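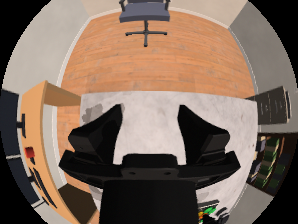 Bożena reckons the co-op mode in Stenton is worth the price by itself, and after a weekend on it I'm nearly with her. We got stuck on level 21 for ages — those archers! — but the new checkpoints are much kinder, and you can drop in on a mate's save whenever you like (at last). The Hotmont map pack lands in October.

2 comments · 706 shares

Vaughan Ashby: Is split-screen still in?

Ludivine: Yes, but only for 2 players.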